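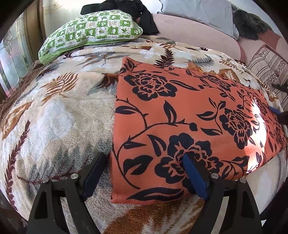 Ah-rin Song: did you clear the old order out of the cart before you put the code in? Wumon holds the first code you try, even if it failed. Bit me in September.

Cleared it twice. Same thing. Log so far, for whoever picks this up:

Ticket 387, bedding order, guest room set
Status: open

- added fern throw + two pillowcases to cart, total fine
- entered code, total goes UP. shipping gets added back on
- took code off, shipping stays on
- logged out, back in, cart empty, throw showing as "reserved" for another customer. pretty sure that's me
- chat agent said wait 76 minutes for the hold to drop. Waited. Still reserved
- tried it on my phone, got to payment, then error 1000, no text with it
- card shows a pending charge anyway

Called the bank, pending only, they can't touch it till it posts.

Ah-rin Song: error 1000 is the address check. Do you have an apartment number in line one? Move it to line two and save the address before you go back to checkout. Don't edit it at checkout, it doesnt stick.

It was in line one. Moved it. Error gone, now it says the delivery partner (Orkau) doesn't serve my zip. They dropped a lamp here last month.

25/01/2026 update
Agent reset the cart on their end. Code works, shipping off, throw no longer reserved. Got the confirmation email but it lists one pillowcase, not two. Replied to it asking for the second, got an auto reply with a new ticket number. Great.

Pending charge from the first try still there, almost 100 dollars. Leaving this open untill that drops off. Please don't merge it with the pillowcase one.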